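Notes on Moving a Household from Pakthorpe to Plakside

The purpose of this post is to record what was learned in the course of moving house. Several readers have asked for an account of costs, and these are set out where they are known.

The removal firm, Jerkard, quoted for a load of up to 1000 kilograms. A second van would have added £309 to the bill, so a decision was made to give away what was not in regular use. The kitchen was dealt with first. The children's forks were kept. 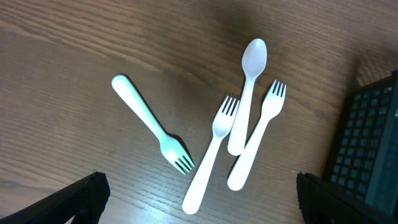 Storage

Items without a place in the new house were sent to the Gezer depot for five weeks. The depot asks for a written list on arrival and will not accept paint, gas bottles or plants. Insurance is charged separately – the lower level of cover, up to £2000, was judged to be enough. Small baskets and trays are best kept back, as the depot charges by the box.
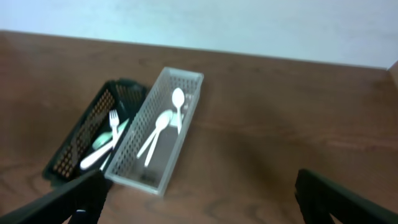 Plakside, Apr 30, 2022

The keys were handed over shortly before noon. Meter readings were taken at once and sent to the suppliers the same afternoon. The council requires a separate form for parking, and the permit for the van should have been requested much earlier than it was. The table went in without damage, although one door had to be taken off its hinges. 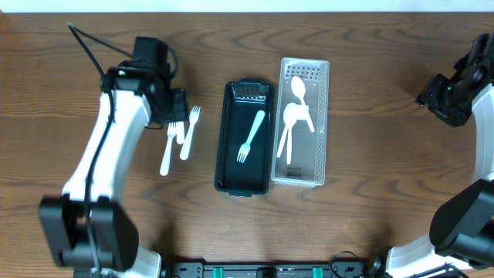 Matters outstanding

The post is being redirected until July. The doctor's surgery has yet to confirm registration, and the deposit on the Pakthorpe house has not been returned.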